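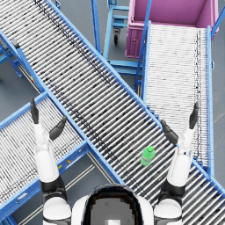 Figure 1. Simulated two-arm sorting cell, both grippers open, green bottle on the central roller conveyor.

Home | Projects | Reports | Open Day | Contact

March
By Florencia Rivadeneira and Vicente Olivares
Filed under: Student Reports, Automation

1. Purpose of the visit

Our group attended the Saturday open day at Brelmont to see the Skerix sorting cell run in simulation. The demonstration was led by Prapai Somboon. We were asked to record how the operator view is set up and what limits the pick rate.

2. Setup

The model has roller conveyors on blue frames. One long line crosses the cell diagonally, and a second runs up to a magenta bin. The operator works from a viewpoint above the robot's head, with both arms reaching forward over the rollers. Loose items are picked from the long line. Contact between gripper and item is solved at 400 steps per second.

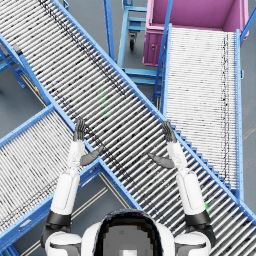
Dhanial Student Robotics Club | Simulation Group

3. Observations

Both hands were raised over the main line between attempts. From this viewpoint a forearm can hide part of the rollers, and the operator has to move the arm to check behind it. Kha Lại raised this in the question period. Somboon answered that a side view is planned but has not been added to the model.

The session log we were given lists 269 pick attempts. It does not separate missed grasps from dropped items, so we did not calculate a success rate. Lautaro Retamal asked for the raw file and will add it to the group folder when it arrives.

4. Follow-up work

We will build a smaller version with one conveyor and one arm, using three bottle sizes and three belt speeds. Missed grasps and drops will be logged in separate columns. Roller friction will be left at the default value for the first run.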